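Can a machine do an actual chore yet? (home / small shop edition)
Board: Workshop & Home Automation
127 replies, 3,316 views, showing top-rated

grout_expectations wrote:
My sister-in-law informed me over dinner that in two years a robot will be doing her dishes. She has been informing me of this for six years. I run a small countertop and tile shop, so I have a professional interest in anything that will wipe down stone without being asked, and I'm on record as willing to pay for it. What can these things do today, with a part they haven't met before, when the guy who built it is out getting lunch?

Please don't link the Flallusico launch video. It folds one towel and there are four cuts in it.

servo_not_sorry wrote:
I'll bite. I've been messing with small two-arm setups for a couple of years. Picking up one thing you've trained it on, from a spot it's used to, is pretty good now. Handing it from one arm to the other is where the evening goes. 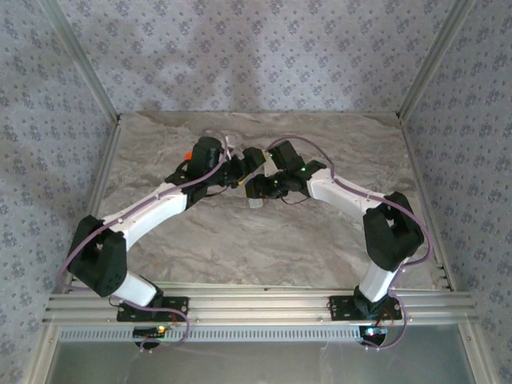

The trouble with small light things is that two grippers have to agree on where the thing is, and each has its own opinion. If one is off by a little, the part gets squeezed out like a watermelon seed. Then you retune, and it works all Wednesday night, and then you move a lamp and it has forgotten everything it ever knew.

So my answer is yes to chores, if your chore is the same chore every time and you don't own lamps.

mrs_pemberton_cat wrote:
I have a robot vacuum and it does the hall every morning. That's a chore. It's a machine. Thread closed?

grout_expectations wrote:
It's a disc that bumps into things until the floor is cleaner. I have a nephew who works on the same principle.

dull_chisel wrote:
The vacuum counts and I'll die on that hill. So does the dishwasher. Everyone moves the goalposts the minute a machine gets good at something — then it's "just an appliance." My bridge saw cuts straighter than I ever did and nobody in my shop calls it a robot.

What I don't buy is arms. I priced the Clalteo pair for sorting tile samples. By the time I'd added the mounts and a decent table it was $1,313 and I still had to be standing there. A teenager is cheaper by the hour and can also answer the phone, in theory.

servo_not_sorry wrote:
A teenager is cheaper until you ask for the same motion four hundred times. Fair on the standing there, though. I do a lot of standing there.

grout_expectations wrote:
Back to my stone, if I may be selfish. Wiping a slab sounds like the easiest job in the building. It's flat. It doesn't run away. But half my customers pick the busiest pattern in the yard, and I've had grown adults scrub at a brown vein for a full minute thinking it was coffee.
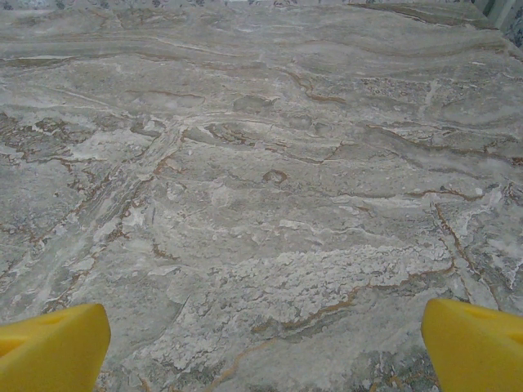

Now give that problem to a camera. Is it a stain, a vein, a reflection, or a dried drip of sealer? I can usually tell with a fingernail. I'd want to know what the machine uses for a fingernail before I let it near a polished surface with a scouring pad.

bishtfan_88 wrote:
You don't need to tell them apart. The Bisht way of doing it is to wipe the whole surface in rows, every time, stain or no stain. Same pressure, same path. The machine has no idea what's dirty and doesn't care.

dull_chisel wrote:
So it would spread a blob of epoxy evenly over the whole slab. Wonderful. I've employed that guy too.

bishtfan_88 wrote:
Don't leave epoxy on the slab?

dull_chisel wrote:
Have you ever been in a shop?

servo_not_sorry wrote:
He's half right. Blind rows with a soft pad would handle dust and water spots fine. I'd trust that today. I wouldn't trust it to decide anything, and I'd keep a hand near the off switch for the first month or so. Edges are the other headache. On the flat you're okay, but the second the pad hangs over the side, the pressure goes funny.

mrs_pemberton_cat wrote:
My vacuum knows where the stairs are.

grout_expectations wrote:
I'm starting to come around on the vacuum.

tolerance_issues wrote:
Used to do installs for Dastex, so discount this as you like. The jobs that stuck were the ones where the customer rearranged the room for the machine. Fixed rack, fixed lights, parts all facing one way. The ones that came back to us were the ones where somebody said "it should just fit in with how we work." Most houses are the second kind. Mine certainly is.

grout_expectations wrote:
That matches what I figured. I might try the blind rows on a scrap slab in August when it's slow, soft pad only. If it can get through a dozen passes without me touching it I'll post the result. Servo, what pad would you start with?

servo_not_sorry wrote:
Plain microfiber over foam, and buy a few. It's going to drop the first one on the floor and wipe the slab with the bracket.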